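Tredham Housing Association
Resident Guide to the Kaimal Heating and Hot Water System
Section 4: First use, daily settings and routine care

4.1 Before you begin

This section applies to all homes in Varinden Court and Dravier House in which a Kaimal heat pump and hot water cylinder have been fitted. It should be read together with Section 3 (Knowing your controls). Residents whose homes are still heated by storage heaters should refer to Section 9.

The system will have been filled, tested and switched on by the installer before the keys are handed over. Residents are not required to carry out any work on the outdoor unit or on the sealed pipework, and must not attempt to do so.

You will need:
the room controller, which is fixed to the hall wall
the four-digit code printed on the front of your handover folder
a clean, dry cloth

CAUTION: Do not remove the cover of the hot water cylinder. The parts behind it carry mains voltage and may remain live when the room controller is off.

4.2 Setting the room controller for the first time

1. Press and hold the centre button until the display lights up.
2. Enter the four-digit code. If the code is refused, wait one minute and enter it again.
3. Set the clock. The controller does not change between winter and summer time by itself.
4. Select HEATING, then ROOM, and choose a temperature. The Association suggests a setting between 18 and 21 degrees.
5. Select HOT WATER, then NORMAL.
6. Press the centre button once to save. The word READY will appear at the foot of the display.

Note: A heat pump warms a home more slowly than a gas boiler. After the first start, allow a full day before judging whether the chosen temperature is comfortable. Raising the setting to its highest point will not warm the rooms any sooner and may increase the cost of running the system.

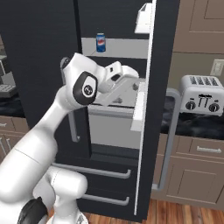 4.3 Heating periods

The controller allows up to four heating periods in each day. In most homes a steady setting, lowered by 2 degrees overnight, gives the best results. Turning the system off completely when you go out is not advised in cold weather.

To set a heating period:
1. Select HEATING, then TIMES.
2. Choose the day, or choose ALL WEEK.
3. Use the arrows to move the start time, and press the centre button.
4. Move the end time in the same way.
5. Choose the temperature for that period.
6. Repeat for any further periods, then select SAVE.

If you make a mistake, select BACK. Nothing is stored until SAVE has been pressed.

Note: Radiators in these homes run at a lower temperature than those on older systems. A radiator that feels only slightly warm to the hand is not necessarily faulty. Check the reading on the room controller before reporting a problem.

4.4 Hot water

The cylinder holds 200 litres. On the NORMAL setting it is reheated twice a day, in the early morning and in the middle of the afternoon. Larger households may prefer the HIGH USE setting, which adds a third reheating period in the evening.

The BOOST button heats the cylinder by means of an electric element. It costs more to run than the heat pump and is intended for occasional use. BOOST switches itself off after one hour. To cancel it sooner, press the button again.

CAUTION: Once a week the cylinder is heated to a higher temperature for hygiene reasons. Water at the taps may be hotter than usual during this time. Take particular care when running a bath for a child or an older person.

4.5 Keeping air moving around the units

The outdoor unit draws in a large volume of air. A clear space of at least 400 millimetres must be kept on every side. Bicycles, bins, planters and washing must not be placed within this space, and climbing plants must not be trained against the casing.

The cylinder cupboard may be used for airing linen on the shelf provided. Nothing should be stored on the floor of the cupboard or hung from the pipes.

In freezing weather the outdoor unit will stop from time to time to clear frost from its coils. Steam may be seen and water may drain on to the gravel beneath. This is normal and will usually last a few minutes.
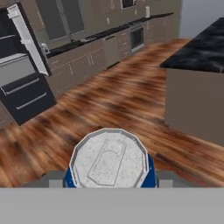

One resident of Dravier House wrote that the defrosting noise had worried her during the first cold week, and asked that the guide state plainly how long it should go on. The Association agrees that this was not clear in the earlier edition. If the outdoor unit has been defrosting for more than 20 minutes without a pause, make a note of the time and report it as described in 4.7.

4.6 Routine care

Monthly:
1. Wipe the room controller with a dry cloth. Do not use sprays or polish.
2. Check that the space around the outdoor unit is clear, and remove any leaves by hand.
3. Read the pressure gauge beside the cylinder. The needle should rest within the green band.

Yearly:
The system will be serviced by the Association's contractor. You will be given written notice of the visit, normally in May, and an adult must be present to allow access. No charge is made for the service. Missed visits will be rebooked once, after which the tenancy team will contact you.

CAUTION: If the needle rests in the red band, switch the heating off at the room controller and report the matter at once. Do not open the filling valve.

4.7 Faults and messages

LOW FLOW: Check that the radiator valves are open. If the message remains after one hour, report it.

SENSOR: The controller has lost contact with the outdoor unit. Switch the controller off, wait five minutes and switch it on again.

SERVICE DUE: No action is needed. The message will be cleared at the yearly visit.

LOCKED: The code has been entered wrongly too many times. Report it, and have your handover folder to hand.

When reporting a fault, give your address, the message shown and the reading on the pressure gauge. Loss of all heating or hot water is treated as urgent between October and April.

Section 4 last revised May 12, 2024. It replaces all earlier versions.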